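Referentin oder Referent für Ausbruchsmeldungen und Schwellenwerte (Dengue und andere stechmückenübertragene Krankheiten)

Kitilier sucht zum Oktober eine Person, die Zahlen misstraut und trotzdem mit ihnen arbeiten kann. Vollzeit, zunächst befristet auf 2 Jahre, Dienstort Girnell, teilweise mobiles Arbeiten nach der Einarbeitung.

Worum es geht

Wir betreuen die regionale Meldestelle für stechmückenübertragene Erkrankungen. Zwölf Bezirke liefern uns wöchentlich ihre Fallzahlen, wir prüfen sie, gleichen sie mit den Vorjahren ab und geben eine Einschätzung weiter, ob ein Bezirk über dem Schwellenwert liegt. So steht es im Auftrag. In der Praxis kommen die Zahlen unvollständig, doppelt oder zwei Wochen zu spät, und der Schwellenwert selbst stammt aus einer Zeit, in der deutlich weniger getestet wurde als jetzt. Wenn ein Bezirk plötzlich rot wird, kann das ein Ausbruch sein. Es kann auch heißen, dass eine Praxis ihren Stapel vom Sommer nachgereicht hat.

Bisher wurde in solchen Fällen gern erst die Pressemitteilung geschrieben und dann nachgerechnet. Das wollen wir anders machen, und dafür ist diese Stelle da. Ob eine einzelne Stelle dafür reicht, bezweifeln wir selbst ein wenig. Mehr ist vorerst nicht bewilligt.

Ihre Aufgaben

Sie prüfen die eingehenden Wochenmeldungen auf Plausibilität und rufen bei den Bezirken an, wenn etwas nicht passt. Anrufen ist wörtlich gemeint, auf E-Mails reagieren die wenigsten.

Sie überarbeiten die Berechnung der Schwellenwerte. Derzeit gilt ein Fünfjahresmittel mit Aufschlag, das in kleinen Bezirken schon bei einer Handvoll Fällen anschlägt und in großen erst dann, wenn ohnehin alle Bescheid wissen.

Sie schreiben den Wochenbericht, höchstens 2 Seiten, mit einer klaren Angabe, was wir wissen und was wir nur vermuten.

Sie begleiten die Einführung des Meldeprogramms Tridora. Der Anbieter verspricht eine automatische Ausbruchserkennung. Wir haben uns das vorführen lassen und möchten jemanden im Haus, der in der Lage ist, dem Anbieter zu widersprechen.

Sie beraten die Bezirke bei der Frage, wann eine örtliche Epidemie festgestellt werden soll. Die Entscheidung trifft der Bezirk, die Nachfragen landen bei uns.

Während der Hauptsaison von Juli bis Oktober gehört eine Rufbereitschaft dazu, im Wechsel mit drei Kolleginnen und Kollegen. Sie wird nach Tarif vergütet. Wer gehofft hat, den August freizunehmen, sollte das im Gespräch ansprechen, gelegentlich geht es.

Was Sie mitbringen

Ein abgeschlossenes Studium in Epidemiologie, Public Health, Statistik, Medizin oder Biologie. Andere Fächer lesen wir auch, wenn die Berufserfahrung passt.

Sicheren Umgang mit R oder Python. Tabellenkalkulation allein genügt nicht, auch wenn die Hälfte unserer Altdaten darin liegt und Sie sich damit herumärgern werden.

Erfahrung mit Meldedaten, Registern oder anderen Datenquellen, die nicht für die Forschung gemacht wurden. Wer bisher nur saubere Studiendatensätze kennt, wird hier eine unruhige erste Saison haben.

Deutsch auf einem Niveau, das für amtliche Berichte reicht. Englisch zum Lesen von Fachliteratur.

Die Bereitschaft, einer Bezirksleitung am Telefon zu sagen, dass ihre Entwarnung verfrüht ist. Oder ihr Alarm.

Zertifikate in agilem Projektmanagement, Motivationsschreiben über Leidenschaft für Daten und Teamfähigkeit als einzelnes Wort im Lebenslauf haben auf unsere Auswahl keinen Einfluss.

Was wir bieten

Vergütung nach Tarif, je nach Erfahrung in Entgeltgruppe 12 oder eine Stufe darunter. 30 Urlaubstage, Zuschuss zum Nahverkehr, ein eigener Schreibtisch in einem Büro für zwei Personen. Die Kantine gehört zum Nachbargebäude und schließt um 14 Uhr.

Für Fortbildung gibt es 1000 Euro im Jahr. Für eine internationale Tagung reicht das kaum, für einen ordentlichen Statistikkurs schon. Die Entfristung nach Ablauf der Laufzeit ist politisch gewollt, wie es in solchen Fällen heißt. Zugesagt ist sie nicht, und wir schreiben sie deshalb auch nicht in die Überschrift.

Die Einarbeitung dauert erfahrungsgemäß bis in den Winter. Sie bekommen Zugang zu allen Rohdaten ab dem ersten Arbeitstag, sofern die IT das Formular rechtzeitig bearbeitet. Ein Handbuch existiert. Es beschreibt das Vorgängerprogramm.

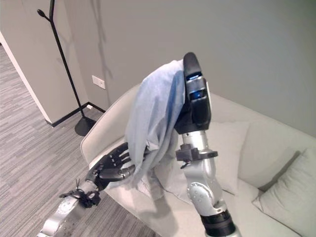 Wo Sie arbeiten

Die Meldestelle sitzt im zweiten Stock des Verwaltungsgebäudes in Girnell, mit dem Bus von Ilie aus gut zu erreichen, abends allerdings nur noch stündlich. Das Haus ist über einen Aufzug barrierefrei zugänglich. Mobiles Arbeiten ist an zwei Tagen pro Woche möglich, in der Hauptsaison nach Absprache auch weniger. Wir haben lange darüber diskutiert und sind uns bis heute nicht einig, ob die Anwesenheit im Sommer wirklich etwas bringt. Vorläufig bleibt es dabei.

Zum Auswahlverfahren

Es gibt ein Gespräch und eine Arbeitsprobe. Für die Probe erhalten Sie einen anonymisierten Datensatz mit Wochenmeldungen und 2 Stunden Zeit. Gefragt ist ein kurzer Vermerk: Liegt in einem der Bezirke ein Ausbruch vor, und wie sicher sind Sie? Eine vorsichtige Antwort mit guter Begründung bewerten wir höher als eine mutige ohne. Wer feststellt, dass sich die Frage mit den Daten nicht beantworten lässt, möge bitte aufschreiben, welche Angaben fehlen.

Das Gespräch findet vor Ort statt, auf Wunsch per Video. Fahrtkosten erstatten wir für die zweite Klasse. Persönlichkeitstests setzen wir nicht mehr ein. Wir hatten einen, und die Ergebnisse ließen sich von Horoskopen schwer unterscheiden.

Bewerbung

Bitte schicken Sie Lebenslauf, Zeugnisse und ein Anschreiben von höchstens einer Seite als eine einzige PDF-Datei, maximal 10 MB, über das Bewerbungsformular von Kitilier. Ein Foto brauchen wir nicht. Nützlich ist dagegen ein Text, den Sie selbst geschrieben haben, etwa ein Bericht, ein Vermerk oder ein Kapitel der Abschlussarbeit.

Die Frist endet Mitte August. Bewerbungen, die danach eingehen, lesen wir nur, wenn die Stelle bis dahin nicht besetzt ist. Die Gespräche sind für Anfang September vorgesehen.

Schwerbehinderte Menschen werden bei gleicher Eignung bevorzugt berücksichtigt. Die Stelle ist grundsätzlich teilbar, allerdings müsste die Rufbereitschaft dann zwischen beiden Personen geregelt werden.

Fachliche Fragen beantwortet Cauã Moura, Leitung der Meldestelle, telefonisch zwischen 10 und 12 Uhr. Fragen zu Vertrag und Eingruppierung richten Sie bitte an die Personalabteilung.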